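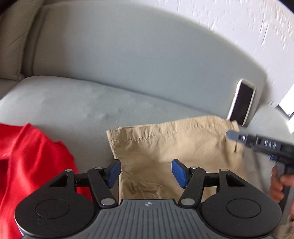 4. Weekly care of the sofa

This section explains how to keep the fabric of your Ondholm sofa clean and the seat in good shape. Please read it to the end before you start, also if you had a sofa with a fabric cover before. The work is easy and needs no special tools.

4.1 Clear the seat

1. Take everything off the seat first. Clothes which wait for folding, towels, phones and remote controls should all go to another place.

2. Fold trousers and shirts on a table or on a bed, if you have the space. When you fold on the sofa, put a clean cotton sheet under the clothes.

3. Check the pockets of trousers before you lay them on the seat. Keys and coins can slide out and go down behind the cushion, where they can pull the threads.

4. Put loose cushions aside and shake them outdoors or over a bathtub.

Caution: Do not leave new red, dark blue or black textiles on a light cover, especially when they are damp. The color can move into the upholstery, and such marks are not always possible to remove. This is true also for new jeans and for towels which were not washed yet.

Caution: Do not charge a phone on the seat or between the seat and the backrest. A phone gets warm when it charges, and the padding keeps the heat inside. Put it on a hard surface.

4.2 Vacuum the fabric

1. Use the soft brush nozzle and the lowest power of your vacuum cleaner.

2. Begin at the top of the backrest and go down. On a rounded backrest, follow the curve with the nozzle and do not press.

3. Vacuum the seat from the back to the front, in straight lines.

4. Use the narrow nozzle for the gap between the seat and the backrest. Go slowly here – small hard objects make a noise in the tube and you will hear them.

Note: If the sofa stands against a wall with rough plaster, pull it forward a little before you clean the back. Rough plaster rubs the fabric each time somebody sits down. We recommend to leave a gap of 2 inches.

4.3 Remove marks

Light gray fabric can show darker areas where people sit most. Some of them are only shadows in the surface of the fabric and disappear when you stroke it with a dry hand. Try this first.

If the mark stays:

1. Mix a few drops of Pudance fabric soap with lukewarm water.

2. Test the mixture on a hidden place, for example low on the back side. Wait until the place is dry and compare the color.

3. Wet a white cloth, squeeze it well and press it on the mark. Do not rub.

4. Work from the outside of the mark to the middle.

5. Press with a second cloth, with clean water only, and then with a dry one.

6. Let the seat dry fully before you sit on it. Open a window, but do not use a hair dryer.

Caution: Never use bleach or stain remover for carpets. Damage from these products is not covered by the warranty.

4.4 Sunlight

A sofa next to a window gets more light on one armrest than on the other. Close the curtain in the strongest hours, and change the places of the loose cushions every week, so they fade evenly. A cushion which stays in the same corner all summer can leave a visible shape behind it.

4.5 Spare covers

Covers for the loose cushions can be ordered separately. Please give the fabric name (Lozano or Vesitz) and the number 58 or 400, which you find on the label under the seat. Colors can differ a little between two productions – if this is important for you, order all covers together.

For questions about marks that you can not remove, write to Laine Laur in customer care and add the name of the product you used.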